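The Long Decay: Carys Parry Records a Second Album for Solo Harp

Carys Parry's new album, Winter Tuning, was recorded over five nights in the former customs hall at Wenimberg, a long stone building with a flagged floor and a reputation among chamber players for its generous echo. The label Zedimeo will release it in February, on disc and as a download, with a booklet essay by the composer Dalia Ouali, whose suite occupies the second half of the program.

The album is Parry's second for solo harp. The first, issued when she was 25, was a recital in the familiar sense: transcriptions, two sonatas and a closing set of variations that she had played since her student years. It was well received and sold 3,981 copies in its first pressing, a respectable figure for an unaccompanied instrument on a small label. In the years that followed she concentrated on chamber music, chiefly with the Durrani Ensemble, and declined several invitations to return to the studio by herself.

"I did not want to make the same record with better microphones," Parry said in an interview at her home in January 2018. "I wanted to wait until there was a reason to be alone with the instrument again."

The reason was supplied by Ouali. The two musicians met when the Durrani Ensemble gave the first performance of Ouali's quintet Dromeo, in which the harp is silent for long stretches and then carries the whole of the final movement. Parry asked whether that movement might be extended. Ouali declined, and offered to write something else. What arrived over the following two years was a suite in nine movements lasting 33 minutes, the longest work she has written for one player.

The suite is called Ledger Lines. Its movements have no titles, only tempo markings, and several of them pass without a break. The writing avoids the sweeping gestures with which the harp is so often associated. Ouali favors single notes in the middle of the instrument, placed far enough apart that each can be heard to fade, and she asks the player to damp individual strings at exact moments. The fourth movement consists almost entirely of such instructions. On the page it looks sparse; in performance it is the most demanding part of the work.

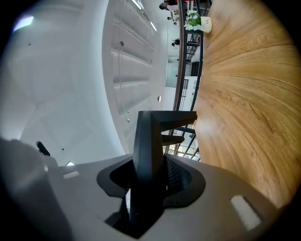 Parry prepared the suite for more than a year before recording it, playing it first to small invited audiences and revising her fingering after each performance. She works on new music away from the harp as much as at it, with the score laid out flat and a pencil at hand, and she prefers to learn the order of the pedal changes before she plays a note. Wood is a subject to which she returns readily. The flowing, curved grain of a tabletop, in its warm orange-tan, is the comparison she uses for the seventh movement, where a melody bends gradually around a fixed pitch and never quite crosses it. Ouali, when told of this, said that she had pictured a river, but that she had no objection to the table.

The choice of the customs hall was a joint one. Zedimeo had proposed a studio, on grounds of cost and quiet, and an afternoon of trial recordings was made there. Both composer and performer found the results too close. In the hall, a low string continues to sound for several seconds after it is plucked, and the suite depends on that overlap. The sessions were held at night, when the road outside was at its calmest, and were twice interrupted by rain on the roof. One of those takes has been kept. Attentive listeners will hear it behind the last page of the sixth movement.

The first half of the album is given over to older music. Parry has chosen a group of anonymous dances from a keyboard manuscript, which she arranged herself, and three Welsh airs that she learned as a child from her grandmother. The airs are played plainly, with few ornaments and no added introductions. The dances are quicker and drier, and Parry plays them close to the soundboard, where the tone becomes hard and almost guitar-like. It is a bold decision – some listeners will find the contrast with the airs abrupt – but it prepares the ear for the restraint of what follows.

Ouali's essay is brief and practical. She describes the tuning, explains the notation for damping and thanks the performer for persuading her to remove a tenth movement, which had been written as an epilogue. The discarded pages may yet find a use. A version for harp and viola is under discussion with the Durrani Ensemble, although no date has been set.

Parry will perform the complete suite at Wenimberg on the evening of the album's release, in the hall where it was recorded. The program will open with the three airs, and Ouali will speak before the second half. Seating is limited, and the doors will be closed once the music has begun.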